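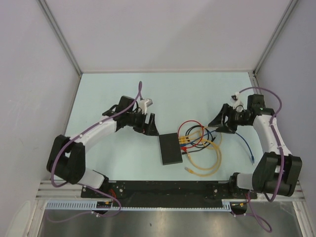 Item 3: two-arm station, cable handling task on the work surface.

MINUTES OF THE EQUIPMENT REVIEW MEETING
Held Sun 3 January

1. Minutes of the previous meeting
The minutes of the November meeting were accepted with one correction: the delivery charge for the spare gripper fingers had been left out of the Skullura quote.

2. Matters arising
The Skullura quote has lapsed. A new one has been requested and will be tabled when received.

3. Zumden two-arm station: trial service
The meeting considered the trial of the Zumden station, supplied under a monthly service agreement by Plirkisura. The station has two arms facing each other over an enclosed table, with a camera module on each gripper. The task under review is the sorting and plugging of coloured network cables at a switch-like box.

It was reported that 59 runs had been logged to date. Members who had watched the runs noted that the stiffer cables were handled well, and that coiled cable remained the main cause of stopped runs. The supplier attributes this to the gripper settings and has offered a revised set at no charge.

A member asked whether the purple cables tied along the forearms would need regular replacement. The supplier is to confirm in writing whether these are covered by the agreement.

Concern was raised about the time taken to reset the table between runs. It was agreed that reset time be recorded separately from run time.

4. Cost
The service fee is $2,729 per month, including remote support and one site visit. Training is charged separately. The meeting was of the view that training for new operators should form part of the fee.

Resolved: that the trial be extended by 13 weeks on the present terms, subject to a satisfactory answer on training.

5. Pirihi software licence
Deferred. The licence summary was circulated too late to be read.

6. Other business
Labelling of the spare cable bins is to be finished before the next site visit. Operators are reminded to enter stopped runs in the log on the same day.

The meeting closed at the end of item 6. Date of next meeting to be advised.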